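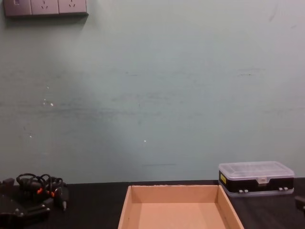 Svitlana says the notice should just have the times and the church and leave it there, people read it on their phones in the parking lot and they want to know where to stand. She's probably right. She usually is. I still want the line about his tomatoes.

So that's where we are. Uncle Pavlo's notice, draft 5. Everybody in the family has a version. Mine is too long, my cousin's has no verbs in it, my aunt's lists every grandchild twice by acident.

Paper charges by the line, by the way. Did not know that. Cut "beloved" and "longtime resident of Grendeck" and we're down to 12 lines – cheaper, and he'd have liked cheaper.

Service is at 9, which is early for the Utton people, they have the drive. Coffee after in the hall. No flowers, or a few flowers, we never settled it. He was married 57 years and my aunt wants that number in, so the number is in. No argument from me.

Still stuck on the order of names. Oldest first? Closest first? Do the in-laws go in brackets? Junhao did his dad's in November and sent me thiers to copy from, which helped a lot. Thank you Junhao.

Has to be in by noon. Tomatoes are staying – one line, I'll pay for it myself. Off to call the paper.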